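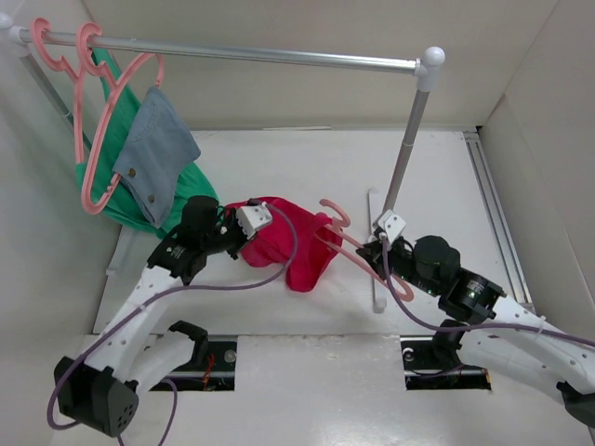

Hanging rail with denim and green items on pink hangers.

Fuststead Clothing Exchange — progress report, second period
Prepared for the Mercado Fund by Shoshana Lindgren

Apologies for the state of this, wanted it with you before the June meeting. Proper accounts to follow seperately.

Where we are

Exchange now running at both sites. Fuststead opened on time, Rindville four weeks behind the plan, all of that down to the lease. Landlord's solicitor wanted a change of use letter, the council said we didn't need one, solicitor wanted the council to say so in writing. Got it in the end. No extra rent charged for the gap, but we did pay the insurance from the original start date and can't get that back.

Opening hours as per the bid for Fuststead. Rindville is mornings only for now. Bus from the estate side stops running mid afternoon and the few late sessions we tried were dead.

Target for the period was 400 items through the exchange across both sites. Met at the end of the period, nearly all of it Fuststead. Children's coats and school trousers go the same day they come in. Adult formal wear doesn't move at all — we have far too many suit jackets and have stopped taking them. Sign on the door says so, people still bring them.

Memberships

100 households signed up, which was the figure in the bid for this stage. Would like to say more about who they are but the sign-up form was too long and a lot of people skipped the second page, so the postcode and household size questions are patchy. New form is one side of paper. Will have better numbers for you next time. I know you asked for this breakdown and I'm sorry it isn't there.

What we can say from talking to people: most came through the school or the health visitor, very few from the leaflets. Won't be reprinting the leaflets. The money for that (line 7 in the budget) we'd like to move to laundry, see below.

Laundry and repairs

Bigger cost than planned. The bid assumed things would arrive clean. A good share don't, or they've been in a loft and smell of it. We've been using the launderette in Rindville on a service wash, fine but dear. Quote in from Taltbridge Laundry for a weekly collection, works out cheaper per bag even with the delivery charge. Need your ok before signing as it commits us past the end of this grant year.

Repairs table has gone better than expected. Zips, hems, buttons mostly. Evening sessions at Fuststead, 7 till 9, full every time — had to start a list. People bring their own things to mend as well as exchange stock, which wasn't in the original plan but I'd like to keep it. Second sewing machine would help. Not asking for money for it yet, putting the word out locally first.

Stock and storage

Storage at Fuststead is full. Winter stuff is bagged and in the back corridor, fire officer had a look and wants it moved by the next visit. Options are a lock-up at Taltbridge or sending the surplus on to the other exchange in the county. Prefer sending it on. Lock-up is another monthly bill and someone has to drive over there.

More rails needed at Rindville, things are doubled up on hangers and you can't see sizes. Sizing labels are a mess generally. Started colour tags, ran out of green, finished with stickers that fall off in the wash. Will sort.

Staffing

Rindville post still vacant. Advertised twice. Hours are awkward and we think that's the whole problem, so we're readvertising as two mornings plus one repair evening at Fuststead. Cover is me for now. Manageable until the school holidays, not after.

Spend

Under on staffing (the vacancy), under on publicity, over on laundry, over a little on insurance. Overall slightly under for the period. Figures in the spreadsheet, tab 4. Ignore the tab called OLD, can't work out how to delete it.

Decisions needed from you

Move publicity underspend to laundry — yes or no.
Taltbridge contract — ok to sign.
Repairs table open to people's own clothes — happy for this to count towards outcomes?
Revised hours at Rindville — for information really, but shout if it's a problem.

Next period

Fill the post. Back to school uniform push, starting earlier than last year as we ran out of the small sizes before term even began. New sign-up form in use at both sites. Corridor cleared.

I'm in most mornings if easier to go through any of it by phone. Receipts for the insurance are scanned and coming in a separte email, file was too big to go with this.

Shoshana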